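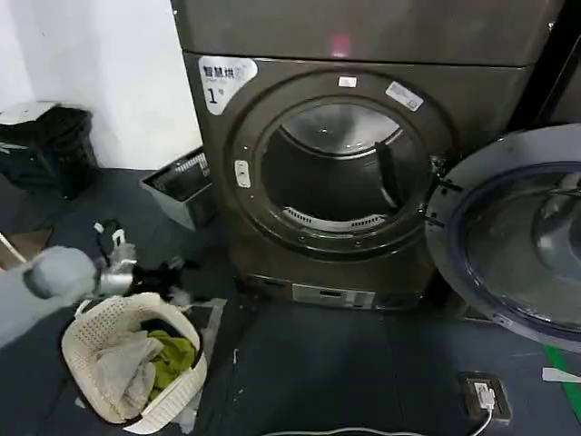 My son is eight and we're on the wait list for an autism evaluation at the Plesosness clinic. The school already did its own testing in November and he qualified for services under "other health impairment," with some sensory stuff written in. I'm typing this at the laundromat, next to dryer number 1 with a little red light above it (he loves anything with a number on it, so he'd want me to mention that). Anyway! The clinic called and said we moved up and could be seen in 12 weeks, but my sister-in-law says why bother, he already has an IEP, and a medical diagnosis won't change a thing at school. Is she right? Can he have an IEP under one label and a diagnosis under another? And if he does get diagnosed, do I have to tell the school? I'm so tired of forms I could cry.

Posted by driltgate_mom, February 17, 2022

skeletton_k
Yes, you can have both, and lots of kids do. The school category and the medical diagnosis are two separate things decided by different people using different rules. The school is asking whether he has a disability that affects his education and whether he needs special instruction. The clinic is going by the medical manual. My daughter was under "speech or language impairment" at school for two whole years after her autism diagnosis, and her services were written for what she needed anyway (the label isn't supposed to limit what goes in the plan, though some schools need reminding).

I'd keep the appointment. Where it mattered for us was insurance. Our plan wouldn't look at a claim for certain therapies without a diagnosis from a doctor or psychologist, and the school paperwork didn't count for that at all. Call yours and ask what they want to see before you go, and get the name of whoever you talk to.

As for telling the school, as far as I know you don't have to hand over a private report. We did share ours. I asked in writing for a meeting to go over it, and they have to consider it, but they don't have to agree with it or switch the category. Ours wanted to do more testing of their own first. I kept a copy of everything in a binder that is now 122 pages, so I feel you on the forms.

furtado88
depends on your state. ours changed my sons category right away and nothing else changed, same aide same minutes. i wouldnt lose sleep over it

plain_oatmeal
Agree with the first reply, and one thing to add. Bring the school's testing with you to the clinic, the full report with the scores and not only the IEP. Some tests can't be given again too soon, or the scores get thrown off, so the clinic needs to know which ones he had and when. I forgot ours at home and we had to reschedule part of the visit, which meant another day off work and a very grumpy kid.

Also ask to be put on the cancellation list. We got a call one morning for a spot the same afternoon, so I keep a bag packed by the door now with snacks and headphones.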